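Cendham robotics club moves on to fruit

Students in the after-school robotics club at Cendham have started the second part of their spring project, teaching a simulated arm to pick up objects that are not square.

The club has 13 members and meets in the computing room on Thursday. Last term they worked with plain blocks, and most pairs had a program that could lift one and set it down again. This term the task is a lemon on a wooden table, viewed from the gripper.

Each pair writes its own program and is allowed 200 attempts in the simulator. A run counts only if the fruit is lifted clear of the table and held for three seconds. The simulated table and objects were set up by Imani Mwakalinga, who runs the club, and students can change the starting position of the fruit between runs.

Pairs must also keep a written log – what they changed, and what happened next. The logs will be marked alongside the programs.

The best three entries go forward to the Bukota schools' round in June, where they will be tried on objects the students have not seen before.

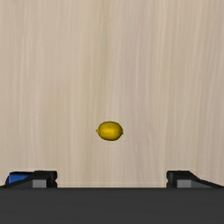
Haf Pugh said the logs had taken longer than the programming so far, and that she would like the limit on attempts raised before June.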